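### 4.3 Does the planner need the wrist pose?

Simard, the planner shipped with the Corneo toolkit, is said to work from hand-held gripper demonstrations without any change to the control code. We doubted this. A person can turn a gripper in ways an arm cannot follow, and the Vumindale results only report runs where the replay had already passed a reach check.

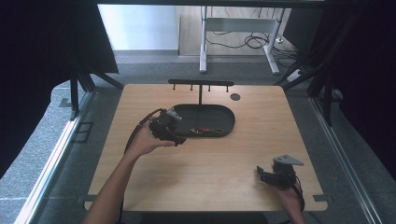 We therefore kept every demonstration, including those the reach check would have thrown out. Of 400 recorded with two grippers at Sestby, 60 had at least one stretch that the planner could not solve. Smoothing the wrist path rescued 40 of them, though we are wary of that figure: smoothing also moves the jaws, and a path that solves is not the same as a path that picks anything up.

Figure 3. Tabletop with tray and hanging stand, two hand-held grippers.

Raising the planner's retry limit to 50 made no difference we could measure. Until the failed stretches are reported alongside the solved ones, we would treat the claim of "no change" with care.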